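Plevlow Automation Laboratory
Software Safety and Readiness Inspection – Two-Arm Tabletop Sorting Cell
Form in use: Cell Software, Revision 6
Inspection date: 2 Dec 2018
Inspector: Yvonne Holroyd
Software under inspection: Anik (motion planning and arm control), Plara (perception), Ayele (operator console and logging)

Scope

This inspection covers the software that moves the arms, locates parts on the work surface, assigns parts to containers and reports faults to the operator. Electrical supply, mounting hardware and room safety are inspected on separate forms. Where a software check depends on a physical condition, such as the position of a cable or a container, the condition is noted under the check it affects.

Results are entered as Pass, Pass with comment, Open or Fail. An Open item does not prevent supervised running at reduced speed unless the comment says so. A Fail item prevents all powered motion until the item has been inspected again and signed.

Section A. Configuration and version control

A1. The release loaded on the control computer matches the release named in the cell record.
Result: Pass.
Comment: Anik and Plara were both built from the tagged release. No local changes were found.

A2. Joint limits in the configuration file match the approved limits for each arm.
Result: Pass with comment.
Comment: The values are correct. The left and right arms still read from separate files, and an edit to one is not checked against the other. A comparison step should be added to the startup script.

A3. Each arm is correctly identified as left or right at startup.
Result: Pass.
Comment: The identification move was run on each arm in turn with the other held. Ayele displayed the correct arm name both times.

A4. Startup is refused if a configuration file is missing or unreadable.
Result: Pass.
Comment: Tested by renaming the right arm file. Anik stopped before enabling motor power and gave a clear message. The file name was restored and the startup repeated.

Section B. Stop functions and loss of communication

B1. The emergency stop removes motion from both arms regardless of which arm is active.
Result: Pass.
Comment: Tested with the left arm moving, with the right arm moving, and with both moving. After each stop the planner discarded its queue and required a new start command.

B2. The control watchdog trips within 200 ms of a lost message from the planner.
Result: Pass.
Comment: The planner process was ended by hand during a slow move. The trip time in the log was inside the limit in every trial.

B3. A stopped arm does not resume on its own when communication returns.
Result: Pass.
Comment: None.

B4. The perception timeout is set to 900 ms and produces a hold when exceeded.
Result: Pass with comment.
Comment: The hold works as written. The console message reads "planner idle", which could lead an operator to believe the job is complete. The text should name the perception timeout.

B5. The reduced-speed setting survives a restart of the console.
Result: Open.
Comment: On restart, Ayele shows the reduced-speed box as checked, but the value is not sent to Anik until the operator opens the settings page. Until this is corrected, operators must open the settings page and confirm the speed before the first move. This instruction has been added to the start card at the console.

Section C. Workspace model and planning

C1. The planning model contains the work surface, the surrounding frame and all four containers along the far edge.
Result: Pass.
Comment: The surface height was measured at each corner and compared with the model.

C2. Container positions in the model agree with the positions on the table.
Result: Pass with comment.
Comment: The model holds the containers in a fixed order, left to right: gray-blue bin, teal bin, yellow basket, black container. The order is correct. The containers are placed by hand and nothing in the software verifies them before a run, so a container set down too close to its neighbor would be treated as if it were in its usual place. The perception group has been asked to add a container check to the first capture of each run.

C3. Container rims are modeled at full height, including the wider rim of the teal bin.
Result: Pass.
Comment: The earlier model used one box shape for all containers. The current model has a separate shape for each.

C4. Cables carried on the arms are represented in the collision model.
Result: Open.
Comment: Only the rigid links are modeled. Cables loop along the right forearm and hang near its gripper, and the planner has no knowledge of them. The present margin around the forearm is adequate for moves over the middle of the mat at reduced speed. It has not been shown to be adequate for moves between the black container and the right edge of the table. Those moves remain blocked in the planner.
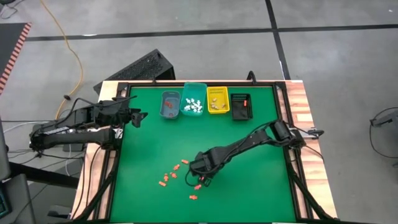 C5. The two arms cannot be assigned overlapping regions at the same time.
Result: Pass.
Comment: The shared middle region is controlled by a lock. Requests were sent from both arms together in 11 trials, and one arm waited in every trial. The lock is released only after the holding arm has left the region by the full margin, and the inspector confirmed this in the log as well as by watching the motion.

C6. A waiting arm holds its position and does not drift.
Result: Pass.
Comment: None.

C7. The planner rejects a grasp target outside the mat.
Result: Pass with comment.
Comment: Targets past the near and far edges were rejected. A target placed exactly on the inner edge of the frame was accepted and a path was produced, although the path was not run. The boundary should be moved inward by the width of the gripper.

C8. Descent speed is limited in the last part of the approach.
Result: Pass.
Comment: The limit is applied by the controller as well as by the planner – an error in one does not remove it.

Section D. Perception

D1. Camera calibration is current and is loaded by name.
Result: Pass.
Comment: The last full calibration was in March. A short check was carried out at this inspection and the result was within the allowed error. A full calibration should be scheduled before the next release.

D2. Parts lying separately on the mat are reported as separate parts.
Result: Pass.
Comment: Orange on green gives Plara strong contrast, and separation of loose parts was reliable.

D3. Parts lying close together are reported correctly or are marked as uncertain.
Result: Pass with comment.
Comment: Two parts placed end to end were sometimes returned as one long part with a high confidence score. A grasp planned on that result would close near the joint between them. The score should be lowered when the outline is longer than the largest known part. Until then the length filter in Anik must stay enabled.

D4. Orientation is reported correctly for parts lying in different directions.
Result: Open.
Comment: The direction of the long axis is correct. The choice of which end is the rounded end is less dependable when the black part of the toy is hidden from the camera. The error does not create a motion hazard, as the grasp is the same either way, but it affects placement and should be entered in the Plara issue list.

D5. Marks on the work surface are not reported as parts.
Result: Pass with comment.
Comment: Scratches and a short dark line on the green surface produced no detections at the current threshold. At the lower threshold used by the test team, the dark line was returned once as a small part. The lower threshold must not be used with arm power on.
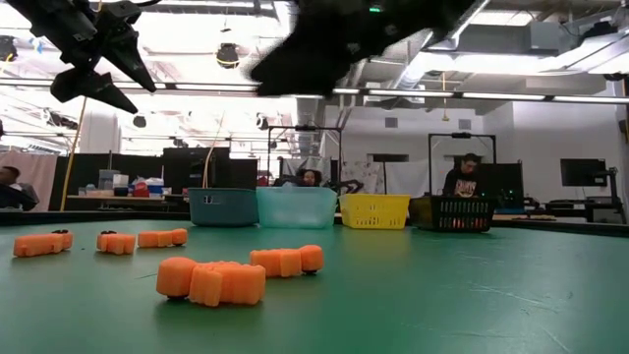 D6. Movement and objects beyond the far edge of the table are excluded from detection.
Result: Pass.
Comment: The mask ends at the back border of the table. A person walking past behind the containers did not change the part list. Operators should note that this mask also means Plara provides no warning of a person reaching in from that side. Presence of people is not a function of the perception software, and no procedure may rely on it.

D7. Changes in room lighting do not cause false detections.
Result: Pass.
Comment: Tested with all ceiling lights on and again with the nearest row switched off. Some parts were missed in the second case and none were invented. A missed part results in no motion and is acceptable.

D8. Parts already in a container are not selected as grasp targets.
Result: Pass with comment.
Comment: The exclusion area follows the fixed container positions, and the comment at C2 applies. Orange contents can show through the slots of a basket, so a basket moved forward from its place could put such contents inside the detection area.

Section E. Gripper control

E1. The gripper opens fully before descent.
Result: Pass.
Comment: Confirmed from the reported finger position on both arms.

E2. Closing force is limited in software.
Result: Pass.
Comment: The limit is the same for both grippers and cannot be raised from the console without the supervisor login.

E3. A failed grasp is detected and reported.
Result: Pass with comment.
Comment: Detection by finger position works for the larger parts. For a part held at its thinnest point, the reading is close to that of an empty gripper, and Ayele logged two good grasps as failures. The arm then returned to the mat with the part still held. The retry routine should open the gripper over the mat before planning again.

Section F. Logging and operator console

F1. Every stop, hold and operator command is recorded with the time.
Result: Pass.
Comment: None.

F2. Planner and perception clocks agree.
Result: Pass.
Comment: Both take their time from the control computer.

F3. The log is kept when the disk is nearly full.
Result: Fail, corrected during inspection.
Comment: Ayele stopped writing without a warning while motion continued. The setting that holds the arms on a logging error had been turned off. It was turned on, the test was repeated with the correct result, and the item was signed as Pass on second inspection.

Decision

Supervised running at reduced speed is permitted. Unsupervised running is not permitted while items B5 and C4 are open. Item D4 may be closed by the perception group without a further visit, provided the test record is attached to this form.

Any change to the joint limits, the container layout or the perception mask requires Sections C and D to be repeated in full.

Signed: Yvonne Holroyd
Copy to: Anik maintainers, Plara maintainers, cell record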